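The Grullwood Tabletop
Sold by the top alone or with the Kirkegaard trestle legs

Home > Tables and Desks > Tops > Grullwood

We have been making the Grullwood for long enough now that people write to us about it the way they'd write about an old dog, and we never get tired of those letters. It began as a bench top for our own packing room, where we wanted a surface that was pale enough to see a dropped screw on and plain enough that we wouldn't fuss over it. Then customers who came by to pick up chairs kept asking if they could buy the bench (two of them did, in the same week!), and so we put it in the catalog.

It is a light-colored wooden top with a smooth, matte finish, and every one of them is a little different. Some have grain that runs nearly straight from end to end, and others have long, lazy curves that wander across the board like lines on a weather map. We can't promise you a particular pattern, I'm afraid, but if you have a strong preference one way or the other, put a line in the order notes and whoever is pulling tops that morning will do their best for you.

The finish

We use Wuso hard wax, three thin coats, rubbed back by hand between each one. It leaves the wood feeling like wood, and it keeps the color from going orange over the years, as so many pale tops do when they've been given a thick coat of varnish. A spilled glass of water is no trouble if you wipe it up before you sit back down. Red wine and beet juice want a bit more hurry. For hot pans please use a trivet, even if you're only setting the pan down for a second, and even if your mother never did.

Once a year, give the top a fresh coat. We do ours in September, when the windows can still be open and the heat isn't on yet. One small tin of wax will do the whole surface with some left over, and it needs 11 hours before you put anything heavy on it. Overnight is fine, in other words.

Small scratches can be rubbed out along the grain with the gray pad that comes in the box. Go gently, go with the curves where there are curves, and wax the spot afterward.
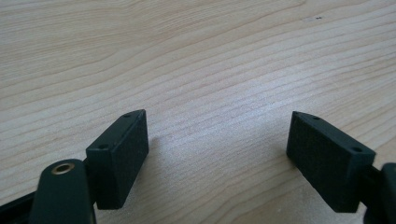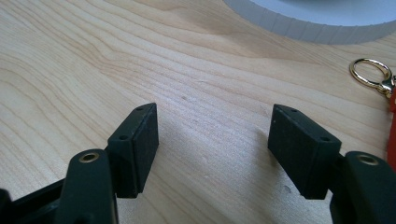
If you are choosing between the Grullwood and our Clorara top, which we get asked about nearly every day, the main thing to think about is how much you mind a mark. The Clorara is darker and hides more. The Grullwood shows crumbs and pencil dust quite readily, but it also makes a dim room feel brighter, and it's lovely to work at on a winter afternoon when you want all the light you can get. People who sew, draw or fix small things tend to choose the pale one. Families with toddlers are split right down the middle.

Legs and fitting

The underside comes predrilled for Kirkegaard trestles, and the bolts are in the bag taped beneath the top. If you're using legs of your own, drill no deeper than 15 mm, and do stop and check with a bit of tape on the drill before you start. Allow 20 minutes with two people. One person can manage it, but turning the top over by yourself is no fun at all.

Delivery and returns

Tops ship flat, wrapped in blankets and cardboard, and we would love to have the blankets back if you're near the shop. Let the top rest flat indoors for a day before you fit the legs. Returns are accepted on unwaxed, undrilled tops in their wrapping.

Order code: GR 4000
Spare wax, gray pads and bolt bags are listed under Care and Parts.
Page updated 2022-04-02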